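Speaker notes, Hisedville shelter foster program, 10/19/26
Leash refusal in young dogs: the one-way walker

Slide 1. Title. Thank Clekon for the room. Handouts are by the door.

Slide 2. Definition. The dog stops, sits or lies down on the outbound leg and walks normally on the return leg. Separate this from general leash refusal, where the dog won't move in either direction. Pain has to be ruled out by a vet before any training plan starts.

Slide 3. Data. 282 foster logs, collected from April on. Dogs under a year old only. Fields: distance to first stop, surface, traffic, handler response. Logs with no distance entered were dropped before the count.

Slide 4. Where they stop. Median first stop was 700 feet from the door. Median for dogs housed with an older resident dog was 900 feet. Don't oversell the difference. The groups were not matched for breed or age.

Slide 5. Handler response. Pulling lengthened the stop. Picking the dog up ended the stop but was followed by an earlier one on the next walk in almost 30 logs. Standing still with a slack leash gave the most even results. Read the Candier protocol aloud, step by step, and pause for notes.

Slide 6. Food rewards. Small, soft, cut in advance. Pay for movement away from home, never for the turn back. Rweyemamu fosters used plain boiled chicken and kept the portion inside the daily ration.
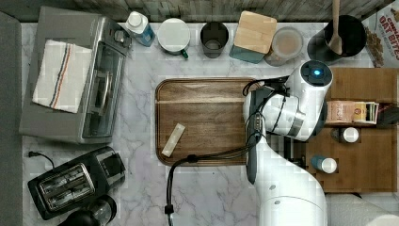 Subira Massawe objected at the run-through that paying only on the outbound leg teaches some dogs to stop and wait for the next piece. Answer: vary the interval and pay while the feet are moving. Concede that the logs don't record payment timing.

Slide 7. Next steps. Add a timing field to the log. Josphat Lyimo has the revised form. Take questions on equipment last, harness fit first.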